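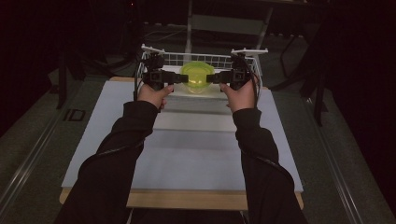
Una huésped nos escribió en marzo que llevaba tres noches durmiendo en Bermúdez y todavía no sabía si aquello era un hotel, una pensión o la casa de unos parientes con mucha habitación libre. Nos preguntaba, de paso, si podía quedarse dos noches más. Le dijimos que sí a lo segundo y le prometimos contestar a lo primero en la web, así que vamos a ello.

Quiénes somos

Somos Pladlow, una empresa pequeñita de alojamientos con tres casas abiertas todo el año: Bermúdez, Norkeck y Lunach. Yo escribo esta página, contesto casi todos los correos y, si llegas tarde, es muy probable que sea también quien te abra la puerta (con cara de sueño, pero con ganas de verte, eso sí).

Empezamos con Bermúdez, que era una fonda de viajantes venida a menos. Tenía 28 habitaciones diminutas, un baño por planta y una recepción con ventanilla, como las de las estaciones antiguas. Tiramos tabiques, nos quedamos con 20 habitaciones y metimos un baño en cada una. La ventanilla la dejamos donde estaba porque nos daba muchísima pena quitarla, y hoy es donde se recogen las llaves. Sí, llaves de verdad, de las que pesan en el bolsillo.

Las tres casas

Bermúdez está en pleno casco viejo, a 7 minutos a pie de la estación de tren, todo cuesta abajo al llegar y todo cuesta arriba al marcharse – lo avisamos por las maletas. Las habitaciones de la calle tienen balcón y las del patio son mucho más silenciosas. Si tienes el sueño ligero, pide patio. Si te gusta desayunar viendo pasar a la gente, pide calle y no te arrepentirás.

Norkeck es la casa del puerto. Son apartamentos con cocina, pensados para quien se queda una semana o más, y es donde acaban casi siempre las familias con niños. Hay lavadora común en la planta baja y un cuarto para dejar bicicletas, tablas y carritos. No tiene ascensor, y como el edificio está protegido no lo va a tener nunca, así que los bajos los reservamos para quien los necesite. Dínoslo al hacer la reserva y lo arreglamos.

Lunach queda más lejos, tierra adentro, a 33 kilómetros de las otras dos. Se llega mejor en coche, aunque hay un autobús por la mañana y otro a media tarde. Tiene huerto, una alberca en la que nos bañamos en cuanto aprieta el calor y una cocina enorme en la que se cena a las nueve, todos juntos en la misma mesa si a la gente le apetece. Y si no te apetece, pues te subimos la bandeja y tan amigos.

Cómo trabajamos

Limpiamos nosotros, con gente contratada por la casa todo el año. En invierno hay menos faena y aprovechamos para pintar, cambiar colchones y arreglar esa persiana que lleva desde agosto bajando torcida. Por eso verás que en enero cerramos una planta de Bermúdez: seguimos abiertos, pero con menos habitaciones.

El desayuno se sirve de siete y media a once. Hay pan del horno de al lado, fruta, tortilla, dos clases de queso y un bizcocho que cambia según quién esté en la cocina. En Norkeck no damos desayuno, pero si nos avisas la noche antes te dejamos una cesta en la puerta.

Los perros son bienvenidos en Lunach y en Norkeck, sin suplemento. En Bermúdez no podemos, la escalera es estrecha y ya hemos tenido algún encontronazo.

Reservas y otras cosas prácticas

La mejor tarifa la tienes siempre escribiéndonos directamente. Puedes cancelar gratis hasta 7 días antes de llegar, y si te surge algo después, llámanos igualmente y buscamos otras fechas (casi siempre se encuentra algo). La entrada es a partir de las tres de la tarde y la salida, a las once y media. Las maletas te las guardamos antes y después, el rato que haga falta.

Ah, y a la huésped de marzo: somos un hotel, una casa de apartamentos y una casa de campo. En los papeles, Bermúdez sigue figurando como fonda – nos gustaba más la palabra y no la hemos cambiado.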